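About Erkell

Erkell packs small goods into sets. Gift boxes, school kits, sample trays, the bag of odds and ends you get at a trade show. If a customer needs several unrelated things to end up together in one carton, that is our line of work. We run one building in Bramen, with 50 people on the floor and in the office, and we have been at it long enough to have been sold a lot of machinery that was going to change everything.

Some of it did change things. The carton sealer was worth every cent. The automatic label checker was not, and it sat under a tarp by the loading dock until we needed the space.

Where we stand on robots

Customers ask about this more than anything else, so it gets its own section. Yes, we use robots. No, the building does not run itself, and we would be wary of any packing company that says theirs does.

Our first robot cell came through Bundenell, the firm that installed it and still services it. The sales talk was about speed. What we got was a machine that was very good at one carton size and no help at all when a customer switched to a slightly taller box in October. The people on that line spent the month packing by hand with a parked robot next to them. They had opinions about it, and we wrote them down, and most of what follows on this page comes from those notes.

What changed for the people who work here

The lifting got better. Full cartons used to be stacked by hand at the end of line 3, and now they are not. We would keep the robot for that alone.

The rest is mixed. A packer who used to do one job all day now does that job, clears jams, resets the cell and explains to the office why it stopped. That is more interesting work for some and more irritating work for others. We pay a higher rate for anyone trained on the cell, and we should have started paying it sooner than we did. It is also lonelier. Two people used to talk across that bench, and now one person stands there with a screen.

We have not let anyone go on account of a machine. We won't promise on a web page that it can never happen — companies that print that promise tend to take the page down later. What we have agreed to is that the people on a line hear about a new machine before the order is signed, and get to try it before it is paid for.

What we are working on now

The present project is called Witkowska, and it is about handling loose, mixed items, the part of our work that machines have always done worst. Stacking identical cartons is easy. A glue stick, a drink bottle and a plate have nothing in common except that somebody wants them moved, and a hand that suits one can make a mess of the next.

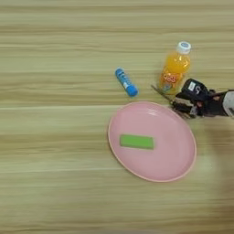 We set the bar at 1,000 picks in a row without a person stepping in. The best run so far is 607. Our suppliers call that promising. Our packers point out that they would not be allowed to stop for help at 607, and they have a point. Until the number is met, Witkowska stays off the customer lines and mixed sets are packed by hand, at the hand-packing price.

Visiting us

Customers are welcome in Bramen, mornings especially, when the lines are busiest. Ask the packers about the robots if you like. They have not been told what to say — and a few of them are harder on the things than we are.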